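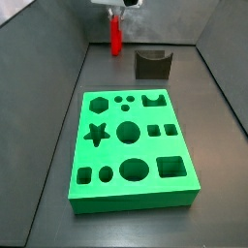 Kinga Pintér remarked at the close of the visit that a foam tray is judged by its tightest cavity, and that most buyers look only at the blocks. The remark was made in the finishing room and was repeated several times on the journey home.

The visit to the Plaltard workshop in Bultport took place on a Thursday in September, as part of the Grenness program of supplier open days. The delegation was received at the main entrance and taken first to the cutting area, where thick foam slabs are prepared for shape-matching sets. The workshop supplies these sets to schools and therapy centers, and 300 were awaiting dispatch on the day.

Discussion centered on the green tray. Its cavities include a hexagon, a cluster of small circular holes and a wide arch. The dark gray block that corresponds to the arch has a curved dip along its top edge with a raised corner on either side. Several members of the delegation considered this the most useful piece in the set, as it must be turned the right way before it can be put away. The tall red block was thought simpler to place, and its color shows up well against the green.

Rutilio Mendoza explained the workshop's policy on clearance. A block should go in without being pushed and should come out again without the tray lifting from the table. Earlier trays were cut too close, and two schools returned theirs. The present pattern, listed in the catalog as no. 511, was adopted after that.

Iraís Maldonado asked whether replacement blocks could be ordered singly. They can, although gray pieces are currently subject to a delay of seven weeks. She also raised the matter of cleaning. The workshop recommends a damp cloth and mild soap for the top surface, and a soft brush for the recesses, where dust tends to collect. Trays should be stored flat.

The afternoon was given to the packing room and to a short meeting on delivery terms. Prices were presented but remain subject to confirmation by the Salinas office. The delegation requested a sample tray with its full set of blocks, to be tried in two classrooms before any order is placed. Ruairi Sutherland will receive the sample and circulate the teachers' comments.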